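Speaker notes — "What the packing room taught us"
Staff and partners' afternoon, Tresberg, February 2025
Vsevolod Didenko

Slide 1. Hello and thank you

Say thank you properly this time, and don't rush it. Thank the Tresberg people for the hall and for the soup. Say who I am for those who came over from Skosis and won't know me: I ran the packing room at Stitau for years before I was asked to look after the automation work, and I still think of myself as a packing room person who wandered upstairs and never quite found the way back down.

Tell them the talk is short and that I would like to be interrupted. Last June I went on so long that the tea went cold, and I have been reminded of it ever since, quite rightly.

Slide 2. Where we started

The packing room at Stitau handles small parts: fittings, caps, clips, all the little things that go out in trays and tubs to the people who fit them. On a busy day we send out 2964 of them, and every one passes through somebody's hands. I'd like the room to hold on to that word, hands, as it comes back later.

When the word "robot" first went round the canteen, the feeling was what you would expect. People were polite and people were worried. One of the longest-serving packers asked me straight out whether she should be looking for something else, and I didn't have a good answer for her. I said I would find out, and I'd like to tell you what I found out.

(Pause here. Have some water.)

Slide 3. Who teaches the arm

I had imagined, and I suppose many of you imagine, that an engineer sits down with a computer and tells the arm where to go. Some of that does happen. But a good deal of our work with Surdu — that's the name we gave the project, don't ask me to explain it, it was late — is done at a table, by people who know the job. They hold a gripper in each hand and do the task with those, and the movements are what the arm learns from.

So the packers became the teachers. We asked for people who wanted to try it and four came forward in the first week, which was more than I had dared to hope. They do two hours at the table and then go back to their ordinary work, and I would not make it longer, for reasons I'll come to.

Let them look at the slide for a moment before I talk again. Point out the right hand, where the gripper's fingers are reaching over the rim of the tub, and the other one waiting lower down on the left. Mention the cables too, one from the back of each gripper, as they come into the story on the next slide. 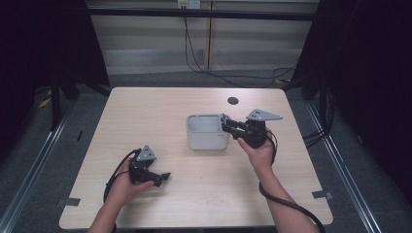 Slide 4. What it's like to do

It is tiring in a way that surprised everybody. You lose your fingertips, really. A packer knows by touch whether a tub is sitting right, and with a gripper she has to look instead, so the eyes do all the work and the shoulders creep up round the ears. That is why we stop at two hours, and why there is a proper break in the middle with a chair and a biscuit.

The cables were the first thing people grumbled about. They pull at your arm a little if you turn the wrong way, and everyone has found their own manner of letting them trail. I used to think of that as a small matter. Then I did a session myself and spent the whole evening rubbing my elbow, and the next morning we moved it to the top of the list.

Slide 5. What has changed for people

Go slowly here, this is the part I care about.

Pay first, as that's what everyone wants to know. Time at the table is paid at the higher rate, the same one our trainers get. It took five meetings to settle and I would sit through all of them again.

Then the question of who decides. If a packer says a movement was a poor one, it's thrown away and she does it again, and no engineer may overrule her. It slowed us down at the start, and I was leaned on about it, and I'm very glad we held firm.

And jobs. I went back to the colleague who had asked me in the canteen and told her what I had been able to get in writing: no posts go from the packing room while the project runs, and we sit down together before anything changes after that. She said it was something, and that she would keep the letter. I can't promise more than what's in it, and please, Vsevolod, don't be tempted to from the stage.

Slide 6. Questions

Leave this one up. If it's quiet, ask the Skosis team how they share out the heavy lifting on nights, they have good ideas about that and are too shy to say so. Sheets for anyone who wants to come and try the grippers are by the door, next to the coats.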